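Okodholm Pocket Guide to Painting, second edition — quick review

Posted Sep 2, 2025

Short one, on a train. Bought this to replace my old Meijer dictionary of artists, which has lost its spine and most of the letter R.

What you get. One fat paperback, entries A to Z, painters and movements mixed in together. Terms too — gesso, glazing, scumble, that sort of thing. Entries are brief. Sometimes too brief. Fresco gets a page, tempera gets five lines and a cross reference to an entry that just sends you back again.

Good bits first. The writing is plain and it doesn't gush. Dates are easy to find, always in the same place. Dutch still life is very well done, best thing in the book, and I've read that section three times now. The index is proper, with variant spellings of names, so you can look someone up the way you half remember them.

Less good. Plates are all bunched in the middle and a bit muddy, the reds especialy. Two of them have swapped captions. Nothing much on printmaking, fair enough, but watercolour is thin as well and that's harder to forgive in a book about painting. Anything after the war feels rushed.

Paper is thin, shows through under a lamp. Binding seems ok so far but ask me in October.

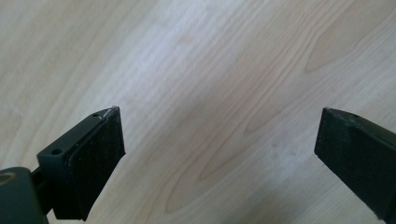
Against the others

Dastix do a bigger one, hardback, far better plates, costs a lot more and you wont carry it anywhere. The Grorkik handbook is cheaper but it's really a list of names with dates — fine for crosswords.

Score

3 out of 5. Would be a four if they fixed the captions and gave tempera its page. Get it second hand if you can, the first edition has the same text on Dutch still life and slightly nicer paper.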